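Notebook, returns and sorting work, Mudoncombe site
February 27, 2018
Written by Qusai Mahasneh. Gerrit, please add your remarks at the end.

Continued from the previous page. The question is still the soft goods. The Dreremeo line takes the boxed goods well and we don't need to discuss them any more. Caps, gloves and scarves still go by hand to the side tables, and the people on returns are asking me what will happen with their work when the second arm comes in June. I could not give them a full answer. I wrote down what I know and what I don't know.

What I know: Wellix wants the arm to pick the cap from the tote, turn it and put it on the inspection table. The looking itself stays with a person. Stains inside the band, a bent brim, a loose thread at the logo, all this the arm does not judge. In the plan the returns team keeps the same number of people, but three of them change from lifting and turning to only checking. For the back this is better. For the eyes I am not so sure. One colleague told me that when she turns the cap with her own hands she already feels if the brim is broken, and when it comes to her flat on the table she must pick it up again anyway. I think she is right and it should go in the report to Godoy.

Today's work was with the hand-held gripper, caps only. We want to learn which grip a person chooses when the hand has only two jaws to work with. I asked everyone to work at their normal speed and not to do it nicely for me.

Notes during the work:
— Pinching only the brim: the crown swings and the cap lands on its side. People stop doing this after a few tries.
— Pinching the crown with the fabric folded: holds well, but the cap keeps a crease. Customer service will not like it with new caps. For returned ones it is maybe acceptable.
— Thin fabric slides on the pads if the jaws close slowly.
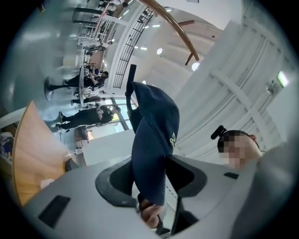 Navy cap in the gripper, folded, crown up and brim down toward the hand.

We did 60 picks before lunch and I counted 13 drops. Most drops were from the brim grip. After lunch we changed to shorter turns, 15 minutes and then a change of person, because the wrist becomes tired. The tool is heavier than it looks, and the weight sits in front of the fingers. If we ask people to do this for a full shift, we only move the problem from the back to the wrist. I want this sentence to stay in the notebook also if somebody makes a nicer version for the management.

Talked with Gerrit about training. He thinks the returns people should be the ones who decide which grips are "good" and mark them, and that these hours should be paid as skilled work. I agree. They know the goods better than we do. Not decided who pays, Wellix or us.

Open points:
Softer pads for the crown grip, ask for samples.
Does the checking person have the right to stop the arm? At the moment only the shift leader has it. To me this is wrong.
Job titles. "Operator" was proposed and two people did not like it.

Remark G. Gumede: Agree on the stop button, I will raise it. For the crease, try opening the jaws less wide at the start, the fabric folds less. Please also repeat the brim grip with a stiffer cap before we throw it out.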